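Praltex Challenge

The Praltex Challenge is a student robotics competition in manipulation, held each April in Prasness. Teams from technical colleges program a robot fitted with a multi-fingered hand to carry out short household and workshop tasks. The event is organized by Akolik, a regional association of engineering clubs, and takes its name from its first sponsor.

Format

Each team is assigned 2 tasks, drawn from a published list of nine. A run is scored out of 1000 points. Points are given for reaching the object, for making contact at the intended place, for completing the motion and for releasing without damage. A team may restart a run once, at a cost of 200 points. Remote operation is allowed in the practice round – the scored runs must be autonomous or use recorded motions.

Door and panel tasks

The door and panel group is generally regarded as the hardest on the list. The hand must approach the edge of a panel, place one or more fingers behind it and pull without losing contact. Teams usually keep the fingers bent together during the approach and adjust the wrist angle before any force is applied. The position of the edge is measured again at the start of every run. 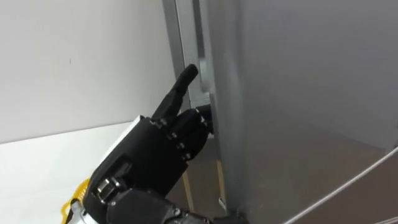 One former entrant wrote in the Akolik newsletter that the panel tasks were lost in the wrist far more often than in the fingers, and that a team with a single practice session left should spend it on approach angles. The same letter asked for the restart penalty to be lowered. The rule was not changed.

Fuchs class

Students entering for the first time may compete in the Fuchs class, named after the workshop where the early rounds took place. Fuchs teams receive a working control program and submit only the motion sequence for each task, together with a written log of failed attempts. The log is graded separately and does not count toward the run score.

Last edited November 27, 2022 – Text © Akolik – Contact – Back to top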